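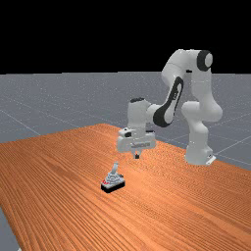

Wood grain, running diagonally across the tabletop.

Wednesday, late morning

OK, finish trials again. Two coats of the Ziritz oil on the ash offcuts as of last night, and I am a lot happier than I was on Monday's page (ignore that page, I was in a mood). The color has warmed up nicely and the blotching near the knots is much less obvious than on the first set. I still think the grain is coming up too furry after coat one. I sanded back with 320 and it felt fine going with the grain, scratchy the other way. Will try raising it with a damp rag before any oil goes on, like Ctibor keeps telling me to!

Test pieces are on the rack by the window, oldest on the left. Please don't shuffle them, my pencil marks are on the undersides and half of them have soaked through.

The Rundix hardwax is a different story. Went on like cold butter. The shop was at 50 when I opened up this morning, so no surprise there, and I should have stood the can in warm water first. I buffed it off after 36 minutes because the phone rang and I lost track, so that panel doesn't count for anything. Redo.

Water rings: set a wet mug on each piece overnight. Oil piece has a faint ring, mostly gone by ten. Rundix piece (the old one, from the good batch) shows nothing I can find, even with the lamp held low. Shellac piece went white, as shellac does. I kind of love how it looks otherwise – maybe for the little shelf, never for a tabletop.

Sinan Dönmez came by with the Hubáček scraper he's been raving about and let me have a go on the walnut. Wow. Proper curls, hardly any dust, and I was getting tearout on that same board with the plane. He turns the burr at a steeper angle than I do. I tried copying him and got nothing but powder, so there's a knack to it. Asked him to show me again slower.

Costs, for when we do the order in February: the big can of Ziritz came to 210 with shipping, the Brarkon pads were 43 for the box. The pads shed. Not buying those again.

Still to do
– third coat on ash 4 and ash 5
– warm the Rundix, new panel, set a timer this time
– oily rags OUTSIDE, flat on the rail, I found one balled up under the bench
– ask Ctibor if he has any more of that quartersawn stuff

Coat three went on ash 4 at 2:15. Ash 5 still tacky, leaving it alone.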